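Kellville's Emergency Ward Was Ready to Open. It Still Is.

By Gleice Peixoto

The mayor of Kellville has now opened the same hospital wing 2 times. The first time there was a ribbon. The second time there was a ribbon and a brass quintet. What there has not been, on either occasion, is a patient.

I drove out on the morning of 23 January 2025, partly because the county had invited the press and partly because I wanted to see what 52 beds look like when a government says they are "operationally available." That phrase appears four times in the county's handout. It is never defined. I asked the press desk and was told it meant the beds were available, operationally.

The wing was announced last winter, when both regional hospitals were turning ambulances away and the state election was close enough to smell. The announcement came at a party meeting in Adton, which should have told us something. A health measure is usually announced by people in health. This one was announced between a speech on turnout and the buffet, and the health department put out its own statement the next morning, giving a different number of beds.

I don't think the plan was a fraud. I have covered enough of these to know how they go. Somebody sees a real shortage, somebody else sees a date on the calendar, and the building gets the money that the staffing was supposed to get. Buildings photograph well. A nursing rota doesn't.

"We were asked for a floor plan before we were asked how many nurses it would take," says Nanna Eyvindsson, who ran intake at the older of the two hospitals until last fall. She left for a clinic across the state line and is not coming back. By her count, a ward that size needs far more people than the county has listed jobs for. When I checked the county's job board, it had 7 openings for the new wing. One was for a parking attendant.

The county's answer is that staff will be "drawn flexibly from existing sites." I would like to meet the person at an existing site who can be drawn flexibly. Dilani Wanigasekara, a night nurse and the local union's representative, laughed when I read her the line, and then asked me to read it again so she could write it down.

"They have borrowed us already," she said. "You can't lend out the same nurse at the same hour. We've tried to explain this."

Then there is the contract. The fit-out went to Steinarsdóttir, a construction firm that also built the bus depot, and the patient records system went to a smaller company called Trulau. Neither award broke any rule I could find. Both were made under an emergency procedure that lets the county skip open bidding when lives are at risk. Fair enough, lives were at risk. But the emergency procedure was used again in the fall for the landscaping, and I have trouble with the idea of an urgent hedge.

Slavica Jurić, the opposition's health spokeswoman, has made the hedge famous. She brings it up at every debate. She is less eager to talk about how her own party voted on the emergency procedure (for it, every member present), or about what she would do with the wing if she won. I asked her twice. The first answer was that she would "put patients first." The second was that a review would be held, and that the review would put patients first.

So voters are offered a ward with no staff by one side and a review of the ward with no staff by the other. The Kellville paper ran a petition to get it opened by spring, and it has 1571 signatures, a good haul for a town this size. I looked for any sign that either campaign had answered it. The mayor's office said it welcomed the public's interest.

Unnur Bach signed. Her father waited most of a night on a gurney in January of last year, in a corridor, next to a vending machine. He recovered, and she is careful to say that the staff were kind and that she doesn't blame them. What bothers her is the drive home now. The new wing is on her route, and the lights are on in it every evening.

"I thought, well, at least they're using it," she said. "Then I asked somebody and they said it's on a timer."

I put the timer to the county, and a spokesman confirmed it. The lights protect the building from break-ins, he said, and the cost is modest. He did not have the cost to hand. He did have a date for the full opening, and it falls in the last week before the vote. When I asked whether any patient had been scheduled for that day, he said scheduling was a matter for the hospitals. The hospitals said it was a matter for the county.

Maybe I'm wrong about all this. Wards do open late, and some of them turn out fine once the shouting stops. But I've kept the handout, and I plan to bring it with me to the third ribbon.
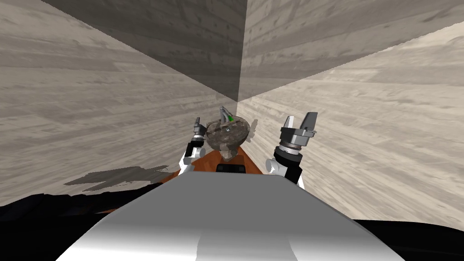
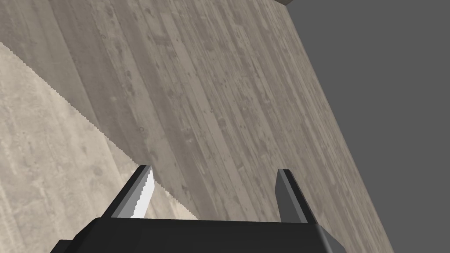
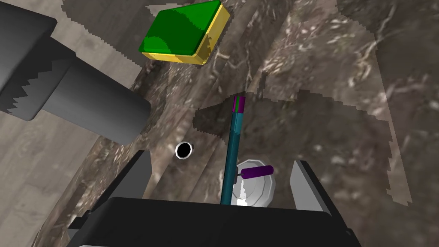 Computer-rendered views, all three from the same setting.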